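3. Materials and Methods

3.1 Household toy inventory and storage conditions 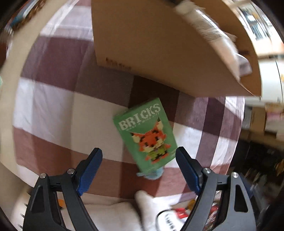

Figure 2. Small cardboard box marked "BRICKS" on a checked bedspread.

The inventory was carried out in 40 households in two residential areas, Jilwood and Lunda. Jilwood is an older district of row houses with small bedrooms and little built-in storage. Lunda consists mainly of apartments with a shared basement locker for each unit. Households were eligible if at least one child between three and nine years of age lived there full time and if the family had occupied the same dwelling for no less than a year. Households that had moved more recently were left out because packing for a move tends to trigger a large clear-out, and the resulting inventory would have reflected the move more than the ordinary habits of the family.

Each household was visited twice. At the first visit a parent or guardian was interviewed and a full inventory of toys was made, room by room. The second visit took place 11 weeks later and followed the same route through the dwelling. Both visits were scheduled for the late afternoon, when most children were at home and toys were in use. Visits in August were avoided, as many families in both areas are away for part of that month.

An item was recorded as a toy if the family described it as one. This rule was adopted after the pilot phase, in which an earlier definition based on the point of sale proved hard to apply. Kitchen utensils, empty containers and lengths of fabric were in daily use as playthings in several pilot homes, while a number of purchased toys served as ornaments and were never handled by the children. Under the present rule the former were included and the latter were included only if the family said so.

Items sold as sets were treated as a single entry. Construction sets were the main source of difficulty. In many homes the contents of several sets had been merged, and neither the children nor the adults could say which piece belonged to which set. Where the original packaging had been kept (cf. Figure 2), the set was entered under the name on the package and the packaging was coded separately as retained. Where it had not, the merged pieces were weighed together and entered as one mixed lot. Weight was taken with a portable scale to the nearest 2 grams.

3.2 Coding of packaging

Retained packaging was placed in one of four classes. Class A covers packaging still used to store the item it was sold with. Class B covers packaging used to store something else. Class C covers packaging kept empty, for example on top of a wardrobe or in a basement locker. Class D covers packaging that had itself become a plaything, such as a carton used as a garage or a doll bed. A package could change class between visits, and such changes were recorded along with the explanation offered by the family, if any.

The boundary between Class A and Class B was clear in most cases. The boundary between Class C and Class D was not. Children often claimed that an empty box was in use when the adult present regarded it as waste. In these cases the child's statement was given priority, and a note was made of the disagreement. We return to these notes in Section 5, where they are treated as data in their own right.

Size was recorded in three steps (small, medium, large) by comparison with a reference card carried by the interviewer. Material was recorded as cardboard, rigid plastic, soft plastic, metal, textile or other. Printed text on the package was copied only where it named the type of contents. Product claims, age labels and safety marks were ignored.

3.3 Interviews

The interviews followed a short guide with open questions on how toys enter the home, where they are kept, who tidies them and how they leave. They lasted about 25 minutes. Notes were typed up on the same day and checked against the recording by a second member of the team. Kibet Swai conducted the interviews in Jilwood and Neema Mutiso those in Lunda. To limit the effect of differing interview styles, the two interviewers exchanged areas for the second visit.

Children were not interviewed formally, but were free to take part and often did. Their remarks were noted when they bore on the use or storage of a particular item. Written consent was obtained from an adult in every household, and children were asked for their agreement before any of their belongings were handled.

3.4 Reliability

A subset of 240 entries was coded independently by both authors. Agreement on the packaging class was high for Classes A and B and lower for C and D, as expected from the difficulty described above. Disputed entries were settled by discussion. In a few cases no agreement could be reached, and the entry was dropped from the comparison between visits but kept in the descriptive totals.

Merged construction sets were also checked by repeating the weighing at the second visit. Changes in weight were frequent and went in both directions. Loss was usually put down to pieces lent out, left outdoors or taken up by the vacuum cleaner. Gain was more often linked to birthdays and to hand-me-downs from older cousins. We did not try to separate these sources by weight, and the mixed lots should be read as a rough measure only.

3.5 Limits of the approach

Two limits should be noted. First, families knew the date of each visit in advance and some had tidied up beforehand. Several adults said this openly. Tidying affects where an item is found more than whether it is found, so the location data are weaker than the counts. Second, basement lockers in Lunda were not always accessible - keys had been lost, or the locker was shared with a neighbor - and the number of Class C packages in that area is probably too low. The earlier Magesa survey met the same problem with attics and handled it by asking families to estimate what was stored there. We chose not to use estimates, as pilot families were seldom able to say with any confidence what their lockers held.

Entries were stored in the Grernico database under a household code, with names and addresses kept in a separate file. The coding sheet and the interview guide are given in Appendix B.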